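To: breakfast-list
From: Nizar Khasawneh
Date: Friday, October 2, 2020
Subject: Re: [breakfast-list] Small table, one toaster, where does everything go?

Wijesinghe wrote:
> We've finally got a corner free for a breakfast table at the new place
> and I'm stuck. It's a round table, not big, and everything I put on it
> looks like it's waiting to be put away. Does the toaster live on the
> table or on the bench? And is a tablecloth asking for trouble with
> crumbs? I grew up with bare wood and a damp sponge.
>
> Also, what do people do about coffee? Mine is all in the kitchen and
> I'm up and down three times before I've had a bite.

Oh, I have been waiting for someone to ask this! Toaster on the table, every time. I did it the other way for years (toast made at the bench, carried over, cold by the time the butter came out) and I'm never going back. You sit down, you put your bread in, you talk to whoever's there, and it pops up right beside you. It changes the whole pace of the morning.

On the cloth - yes, absolutely have one. I know the crumb argument and I've lost it at home more than once, but a checked cloth is the most forgiving thing you can put under a toaster. I went with blue and white gingham and a bit of red to go with it. Plain white shows everything, plain navy shows flour and sugar, and gingham just gets on with it. When breakfast's over you gather the corners, take it outside and give it a good shake. Mine goes in at 60 with the tea towels and comes out with the colour still lovely and strong.

As for coffee, bring the beans over too if you've got the room. I like them in something red and open so you get the smell as soon as you sit down.
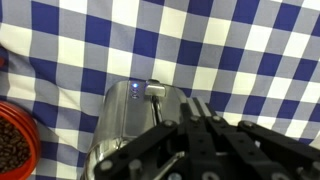
The other thing I'd say is buy the cloth bigger than you think. I measured mine with the tape held loosely and came up short the first time, so there was an awful little skirt all the way around that looked like a hat. For a round table you want the width across the top plus the drop twice over, and then the hem on top of that. My first try had a 29 cm drop and it was neither one thing nor the other. If you're going long, go properly long and let it fold.

I'd also stop worrying about the middle of the table. We're all trained to put things in the centre, like a vase, and on a small round one that leaves you with a ring of useless space.

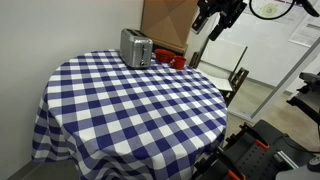 Corners are wonderful for this, and it sounds as though you've got one. You lose a seat or two, but you gain a part of the table that no elbow ever reaches, and that's where your bits and pieces can live for good. Having the toaster right to the back near the walls, with the red things beside it, leaves the whole front of the cloth free for plates. I'd do the same in yours. Just pull it forward a little when you're using it, as you don't want a hot toaster hard up against a wall, and check the cord isn't somewhere a knee will find it. A folding chair is plenty if there are only 2 of you most days.
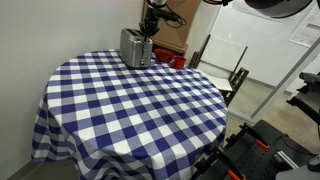 Toaster to the back, red cups to the right, cloth down to the floor.

You asked about the up and down as well. I keep a tray in the kitchen with butter, jam, knives and the marmalade that only I eat, and the whole lot travels in one go. Folteck used to make a lovely shallow one with a lip, and I've seen a Festura that looked just as good, though I haven't had my hands on it. Avoid anything with tall sides. You end up fishing for the spoons.

Mugs I'd leave out on the table, handles and all. They're cheerful, they're used every day, and there's no sense walking them back to a cupboard overnight. Red on blue check makes me happy before I've even had the coffee!

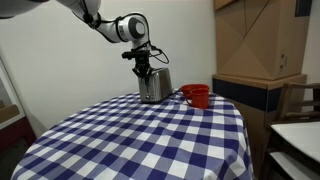 Two red mugs beside the toaster, with the cord running across the cloth.

Do write back once you've had a go, and tell us how wide the table is. I've still got over 3 metres of gingham left from the Warex remnants bin and I'd be glad to post you a piece if it'll fit. It would need hemming, but I'm sure someone on here has a machine set up.

Cheers,
Nizar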